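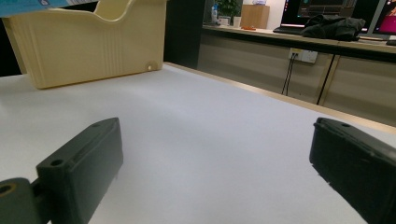 *Figure 6.1 Two dark gripper fingers above a pale work surface.*

# Chapter 6: Does the Home Crowd Win Games?

Ask a fan why the home team wins more often than the visitors and the answer comes back fast. It's the crowd. Coaches say it, announcers say it, and the people who sell season tickets are very happy to say it. The first part of the claim is sound: in most team sports, over most seasons, home teams do win more than half of the games that have a winner. The second part, the part about the crowd, is where this chapter slows down.

The trouble is that a home game differs from an away game in many ways at once. The visitors have traveled. They may have slept badly in a strange bed. They don't know how the ball comes off the boards in one corner or where the wind drops behind the stand. The officials may lean a little toward the home side, with or without noise in their ears. In some sports the rules themselves favor the host, such as batting last in baseball. A crowd is present during all of this, and it gets the credit for all of it.

## The Goltstead story

We will use one case throughout the chapter. Goltstead is a small club with a loud reputation. In its best-known season it drew a crowd of 1,469 to the deciding game against Motulmont, filled the ground, and won. The club's yearbook calls the supporters "our extra player." A banner with those words still hangs over the gate.

What does the yearbook offer as proof? Mostly, it offers the win. Goltstead had won 9 home games in a row by then, and the writer treats each of them as a point in the crowd's favor. Several of those games were against teams near the bottom of the table. One was played in such heavy rain that the stand on the far side was closed. The yearbook does not say how Goltstead did away from home in the same months, and a reader who looks up the results will find that it did very well there too.

A strong team wins at home. It also wins elsewhere. To learn anything about home advantage we need the gap between the two, and a winning streak on one ground can't supply it. 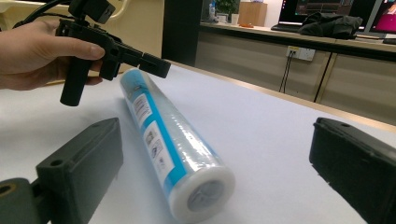 Even a real gap would leave us with the question of cause. Suppose Goltstead had been much better at home than away, year after year. We could still explain that by its narrow field, which the players train on every week, or by the long bus ride that faces any team coming from Motulmont. The noise might matter as well. The results alone can't tell us how much.

## A survey and its limits

Some clubs have tried to settle the matter by asking the players. A consulting firm called Mikkelsen did so for the league in which Goltstead plays, and its report, dated 11 June 2019, is still quoted in club newsletters. The firm handed out forms to 50 players and asked whether a loud home crowd helped them perform. Most said yes. The report concludes that crowd noise is "a proven performance factor" and suggests that clubs pay for drums, flags, and a trained announcer. Mikkelsen, it should be said, also sells training for announcers.

Leave the sales interest aside for a moment, since a seller can be right. The design is weak for other reasons:

- The players were asked what they believed, and belief is a poor guide to what changes a score.
- The forms went out in May, right after the season ended, when the big, noisy games were fresh in mind and the dull ones had faded.
- The wording mentioned help. It left no easy place to say that a loud crowd can make a home player rush a shot or try something foolish.

That last point deserves more attention than it usually gets. Pressure from friendly faces is still pressure. A player who misses in front of strangers can shrug and jog back. Missing in front of the whole town is a different matter, and a fair test has to allow for harm as well as help.

## What better evidence would look like

The most useful games are the ones that remove one ingredient and keep the others. Two clubs that share a stadium give us home games with no real travel and no strange ground. Games played behind closed doors keep the travel and take away the crowd. Such games tend to be few, and they often happen for odd reasons, so they carry problems of their own.

Ditedov, a club in the same league as Goltstead, gives us one of these awkward gifts. Safety repairs forced it to play up to 6 home games with no spectators. Its supporters were sure the team would collapse. It did slightly worse than usual, which the supporters took as proof, and which could just as easily be bad luck over a handful of games. We will work through the Ditedov results in Section 6.3 and see how little they can bear.

Before reading on, write down your own guess. How much of home advantage do you think comes from the crowd, and what result would make you change your mind? Keep the note. You will need it for the exercises on officiating in Section 6.4.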